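Sivent drop-leaf table, after eight months in a small kitchen

By Halyna Horobets
Dec 4, 2019

201 shares | 4 comments

I bought the Sivent in April, when we moved to the apartment on Chisholm Street. The kitchen there is narrow and the old table from my mother-in-law did not pass through the door. I wanted a table for two people on normal days and for four when my sister comes with her husband. I waited some time before writing, as I think a table must be lived with first.

The box came in one piece and it is heavy. My neighbor helped me to bring it up the stairs. Inside was the top, two leaves, the legs, a bag of screws and a paper with drawings. The drawings are good except step 4, where the hinge is shown from below and you don't understand which side is the left one. I put the first leaf on wrong and had to take out all screws again. In total it took me one evening, with a break for dinner on the floor.

With both leaves down, the table stands against the wall and I can open the oven completely. This was the main thing for me. With one leaf up, two people eat comfortably and there is still place for the bread and the salad. With both leaves up it is 100 centimeters long, and four adults can sit if they like each other. The legs of the table are in the way of the knees at the corners, so give the corner seat to the shortest person.

The leaf is held by a wooden arm which you turn out from under the top. In the first weeks I was afraid to lean on it. Now I roll dough there every Saturday morning... well, every weekend, and it holds. One arm began to squeak in the summer - I rubbed a little candle wax on it and the noise went away.

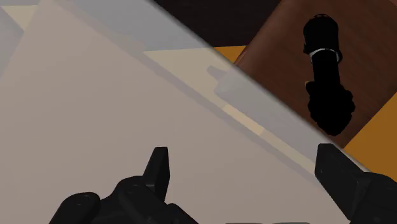
Pale gray and reddish-brown, a combination I keep coming back to.

About the surface I have a more mixed opinion. The maker says it is sealed, but a glass of cold water left a ring in the second month, and the ring is still there if you look from the window side. I wrote to the shop, Clovuvport, and they answered after nine days and offered a small bottle of oil. The oil helped, but not fully. Since then we use coasters, and I wipe the table right after eating. Tomato sauce and coffee come off with no problem. Ink from my son's pen did not.

I compared it in the shop with the Civach folding table, which is cheaper and much lighter. The Civach moved when I put my hand on the edge, and its leaf had a gap where crumbs would go all day. If you want to carry the table to the balcony and back, maybe it is the better choice. Mine stays in the kitchen and I like that it is heavy.

Would I buy it again? Yes, but I would ask for the oil at once and put on two coats before the first use. I would also tighten the hinge screws after one month, which the paper doesn't mention. Two of mine were already loose when I checked.

Comments (4)

Ivana Carrasco
Thank you for the note on step 4, I was sitting on the floor with exactly this drawing. Did you put felt under the legs?

Halyna Horobets
Yes, the thick kind. The thin ones came off in a week.

marten_k
Our ring came out with a warm iron over a cotton towel. Try it in a corner first!

Dolores
Does the leaf hang straight when it is down? Ours sticks out a bit at the bottom.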